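Search this site... Go

Cavix kitchen trials, reviewed

I've spent a good many happy Friday afternoons with Cavix, the method for training arms in simulated kitchens and scoring them there too, and I've grown rather fond of it — slow start-up and all.

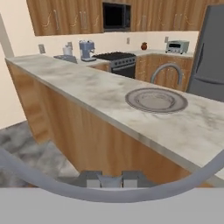
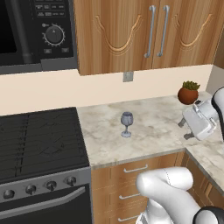 Promora Manipulation Group · Simulated Kitchens

A plate on one marble counter, a wine glass on another: simple jobs, you'd think! Our old baseline managed 40 per cent on glassware and Cavix got to 75, after 35 hours of training. Plates improved less, and I'd love a clearer manual. Still, I'd recommend it warmly to any small lab.

Comments

Hrefna Hafþórsson: Lovely write-up. Did you try stacked bowls?

gebreyes4: Our glass scores were lower, but same favourite kitchen.

We use cookies. Accept / Manage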